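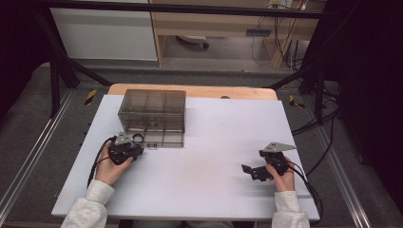 Progress report no. 7 to the Riis fund
Larnport workshop, Jul 25, 2018

Hello again! You asked for something shorter than the April report, so I'll stick mostly to the open day, which took up most of my thinking this quarter anyway.

First the money, so it's out of the way. Of the 3,170 left on the demonstration line, we have spent 2,000 on the second pair of hand-held grippers and their mounts, and 646 on printing, bus hire for the Braltstead group and sandwiches (far too many egg ones, sorry). The rest stays put until the fall visit. Receipts are in the usual folder.

Now the fun part. We opened the doors at ten and had people waiting on the steps, which has never happened to me before. I had planned a talk with slides and dropped it after the first group, because they clearly wanted to get their hands on things. So we went straight to the sorting bench. I did a run with a gripper in each hand, taking small parts out of a divided box and putting them back, and talked while I worked. Then visitors took a turn.

I can't tell you how much better that went than the slides! People who had stood at the back with their arms folded were suddenly leaning in and arguing over the best angle for the jaws. One of the Braltstead visitors, a retired watch repairer, was better at it on the second try than I am after months. I have asked for a return visit and got a maybe.

The questions were good too. Lots of people asked how long it takes before the robot can do the job alone, and I gave the same answer I gave you in April: the easy compartments, fairly soon; the corner ones, I don't know yet. Several asked about wrist strain, and they have a point. After an hour of demonstrating I could feel it in my left thumb. Drurnau, who make the handles, have offered to send a lighter version to try, and I'd like to take them up on it before we book anything else.

What went badly: the room was too warm by noon, the sound from the compressor next door drowned out half my explanations, and the sign-up sheet went missing for most of the afternoon (it was under the sandwiches). We also had no plan for small children. Next time there will be a table with big blocks on it and a spare gripper, unplugged.

As for the regular work, we are a little behind on the box tasks and a little ahead on the written guide for new operators. The guide is readable now, start to finish, and I'll send it separately once the section on cables is fixed.

Two things I need from you: a yes or no on the Drurnau handles, and a date for your own visit. Come in old sleeves and plan on having a go yourself. Larnport is an easy drive and I'll put the coffee on.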